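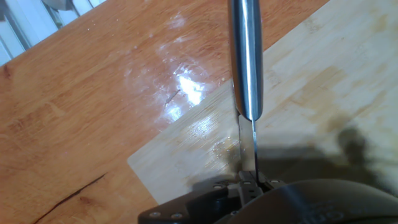 Início Contos Autores Arquivo Enviar texto

O planeador bloqueou outra vez às duas da manhã. Sem aviso. Uma linha no terminal, seca – sem solução, estado inicial em colisão – e depois nada.

Darcy Beaudoin leu a linha três vezes. Café. Leu outra vez.

– Em colisão com quê? – perguntou ao ecrã.

O Leltus não respondia a perguntas. O Leltus era só o software dela, dezanove módulos, dois bons. Percepção num lado, controlo no outro, no meio uma coisa que Gaétan Chisholm tinha escrito em setembro antes de ir para a Morin. Sem comentários. Ou pior, com um: "não mexer, perguntar ao G."

Ligou ao G.

– Estás a dormir?
– Estava.
– O teu verificador diz que a faca está dentro da tábua.
– E está?
– Não.
– Então ele acha que a faca é mais comprida. 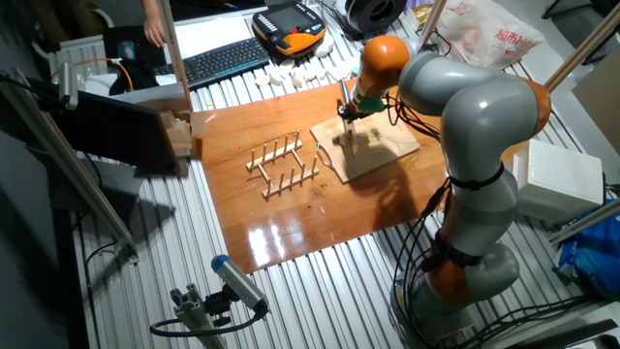
Desligou antes dela agradecer. Típico. Ela abriu o modelo da ferramenta, percorreu as linhas com o dedo no vidro. Comprimento, margem, deslocamento do pulso. A margem estava a 100. Cem quê? Milímetros, claro, mas o resto do ficheiro vinha em metros e alguém convertia pelo caminho, ou não convertia, dependia do dia.

Procurou. 550 linhas de conversões. Meu Deus, Gaétan.

A meio encontrou-o. Um sinal trocado, uma coisinha, um menos onde devia haver um mais. A faca crescia para baixo no mundo do Leltus, atravessava a tábua, a mesa, o chão do Pledisitz inteiro, se a deixassem.

Corrigiu. Compilou. Erro. Faltava um parêntese, sempre falta um parentese.

Compilou outra vez.

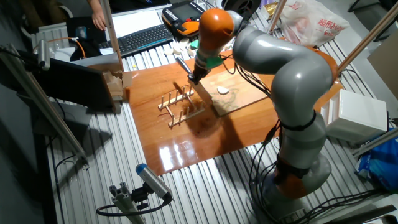

O braço sobre a tábua de corte, com o escorredor de madeira ao lado.

A trajectória apareceu a verde no simulador. Bonita até. Uma curva larga por cima do escorredor, depois a descida. Faltava o real. Ela tinha a mão no botão de paragem e não se lembrava de a ter posto lá.

Telefone. Ele.

– Não consegui voltar a dormir. Era o sinal?
– Era o sinal.
– Eu sabia do sinal.
– Sabias?
– Compensei-o noutro sítio. No controlo. Tiraste também o outro?

Darcy olhou para o ecrã verde. Para o cursor em cima de Executar.

– Qual outro, Gaétan?
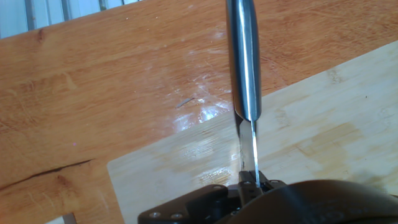

A faca na garra, junto à tábua.

Silêncio na linha, depois teclas. Ele já estava a abrir o código, de pijama se calhar, a respirar alto.

– Linha dezanove – disse ele. – Tira a mão do rato e lê-me a linha dezanove.

Ela leu.

14 comentários · 32 partilhas

© Forkis – contos curtos | Contacto | Voltar ao topo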